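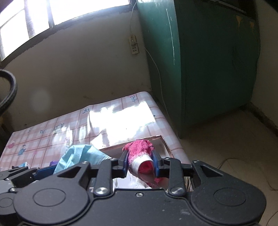 # Clusholm Pattern Notes

A plain-text collection of 3,773 knitting and crochet pattern notes, typed up from the Clusholm newsletter and two smaller sources, Nusthorpe and Durrani.

## What's in it

Each note is one row in `notes.csv`. The columns are:

- `id` — a number, never reused
- `source` — clusholm, nusthorpe or durrani
- `craft` — knit, crochet or both
- `item` — hat, sock, toy, blanket and so on
- `yarn_weight` — as printed, so "DK" and "double knitting" both appear
- `text` — the note itself

Charts are not included. Where a pattern depends on a chart, `text` ends with `[chart]`.

## Spelling and terms

Nusthorpe notes use British crochet terms and the other two use American ones. We left them alone. Check `source` before you follow a crochet note, or your double crochet will come out the wrong height.

Row counts over 40 were checked twice against the printed page. Shorter ones were checked once.

## Files

- `notes.csv` — everything
- `sample.csv` — the first 1,000 rows
- `abbrev.txt` — abbreviations, one per line

All files are UTF-8. Fractions are written as 1/2, not as single characters.

## Known problems

- 20 Durrani notes have no needle size. The originals don't give one.
- Some toy patterns are split over several rows, one for each body part. Sort by `id` to put them back in order.
- `yarn_weight` is blank for most blankets.

## License

Free for personal and classroom use. Ask before reprinting whole patterns.

## Comments

**clindoveck:** The sock notes open fine in a spreadsheet, but 1/2 turns into a date. Import the column as text.

**marl_and_moss:** Is "sl st" missing from abbrev.txt?

**Usman Hayat:** Added in the December update, thanks.

Contact: Usman Hayat | © Clusholm Pattern Notes | Back to top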